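Search this site Go

Open day at the Ikstead workshops
29 August 2023

The Ikstead site opens its doors twice a year, in July and again at the end of August. I missed the first one, so I took the early train and was at the gate before the coffee was out. Visitors went round in groups and the tour was meant to last two hours. Ours ran over.

I went with one question in mind, and I put it to anyone wearing a lanyard: can a machine do the chores yet? I mean the dull ones, at home or on a shop floor. Folding, wiping, putting things back on shelves, screwing together something that came in pieces.

The first stop was Rinura, who work on shelf stacking. Their machine moves tins and boxes from a crate to a shelf and does it well, if slowly. Bags of crisps are still a problem, as are nets of oranges. The engineer said a shop would want it to work at night, when speed matters less and there are no customers to steer round. That seemed fair to me.

Nosevar had the towel folding. I watched five towels go through. Four came out as I would have left them myself and the last was a sort of parcel. A woman in our group asked about fitted sheets and was told to come back in a few years. They did not want to give a price either.

Lunch was soup and a roll in the canteen, paid for at the till, cards only. The queue was long and the afternoon groups were shuffled as a result, so we saw the Bachmann bay last, when most people had gone to look at the vans.

Bachmann are interested in jobs that need two hands. One arm holding and one arm doing covers a good deal of housework, when you think about it, and nearly all flat-pack furniture. The difficulty they kept coming back to was getting both hands to the same spot without one getting in the other's way. 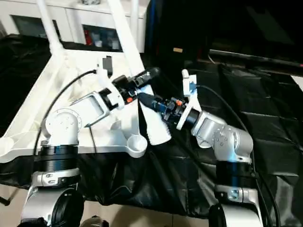 Two arms, grippers almost touching, over the white frame at Bachmann.

I asked how long before I could have one in the kitchen. The answer was seven years, given with a shrug – and that was for clearing a table, not for cooking.

My own view is that the shop floor will come first. Shelves stay where they are and tins are all much the same. My kitchen is neither tidy nor the same two days running. The last bus to the station goes at twenty past, so leave the final bay in good time.

Contact | Copyright 2023 | Back to top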